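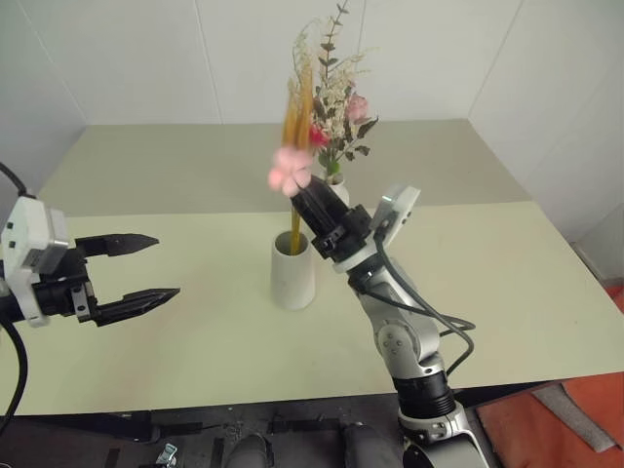 *Figure 5. Two-arm station, stem handling task. Right gripper holding an artificial flower near the vases; left gripper open.*

## 5. Safe Operation During Stem and Vase Handling

This section applies to all two-arm table stations operated under the Trinedbridge site rules. It covers the handling of artificial and dried stems in upright vases. Operators must read Section 3 (Emergency Stop) and Section 4 (Workspace Limits) before starting the procedure below.

Light objects do not make the arms less hazardous. The limits in this section apply regardless of the weight of the item held.

### 5.1 Before Power Is Applied

1. Confirm that the station log has been signed by the previous operator and that no fault is open.
2. Check that the table is stable and that nothing is stored on it except the items listed on the task sheet.
3. Follow each cable by hand from the gripper back to the arm base. A cable may hang in a loose loop. It must not pass between two links or rest where a gripper can close on it.
4. Inspect the finger tips of both grippers. Remove fibers, petals, and dust with a dry brush.
5. Clear the floor on all open sides of the table. Mats must lie flat, and cloths must be kept out of the marked walking path.
6. Place the vases within the shared zone defined in Section 4.3. Set the taller vase first.

> **Caution:** Do not tape or tie cables to the table. A fixed cable may pull free when the arm extends and can damage the connector.

### 5.2 Starting the Task

1. Announce "power on" and wait for a reply from any person inside the station boundary.
2. Apply power to the left arm, then to the right arm.
3. Check the indicator light on each sensor module against the status table in Appendix B. If the status shown is not listed as ready, stop and report it.
4. Set the speed limit to 65 percent or lower. First runs with a new vase layout must be made at the training speed.
5. Open both grippers fully and move each arm to its start position.
6. Load the task sheet and read the sheet number aloud to the second operator.

**Note:** Stations fitted with the Grajales control panel display the speed limit in the upper menu. On Trunus panels, the limit is found under *Motion > Session*.

### 5.3 Handling Stems

1. Approach the stem from the side. Do not lower an open gripper directly onto a bouquet.
2. Close the gripper only until the stem is held. Force setting 5 is the highest permitted for artificial flowers. Dried stems require a lower setting, as given on the task sheet.
3. Lift the stem clear of the vase rim before moving it sideways.
4. Keep the idle gripper open and outside the path of the moving arm. The idle arm may enter the shared zone only when the task sheet calls for both arms.
5. When inserting a stem, stop above the opening and check its position from two sides before lowering.
6. Release the stem, raise the gripper straight up, and wait for the arm to come to rest before giving the next command.

> **Warning:** Never reach into the shared zone to straighten a vase or pick up a fallen stem while either arm is powered. Use the pause control, wait for both arms to stop, and remove power.

If a vase tips, do not try to catch it with a gripper. Press the pause control and follow Section 5.4.

### 5.4 Interruptions and Faults

A session must be stopped in any of the following cases:

- a cable catches on a link, a vase, or the table edge;
- a gripper closes on anything other than the intended stem;
- a person crosses the station boundary;
- an arm moves without a command.

Record the event on Form 543 before power is restored. Restarting after an uncommanded motion requires written approval from the station supervisor. At the Flustgate facility, this approval is given by Nhyira Zakaria or a named deputy.

### 5.5 Ending the Session

1. Return any held stem to a vase and open both grippers.
2. Move both arms to the rest position.
3. Remove power from the right arm, then from the left arm.
4. Enter the session length, the task sheet number, and any damaged items in the station log.

Revision date: 2023-09-17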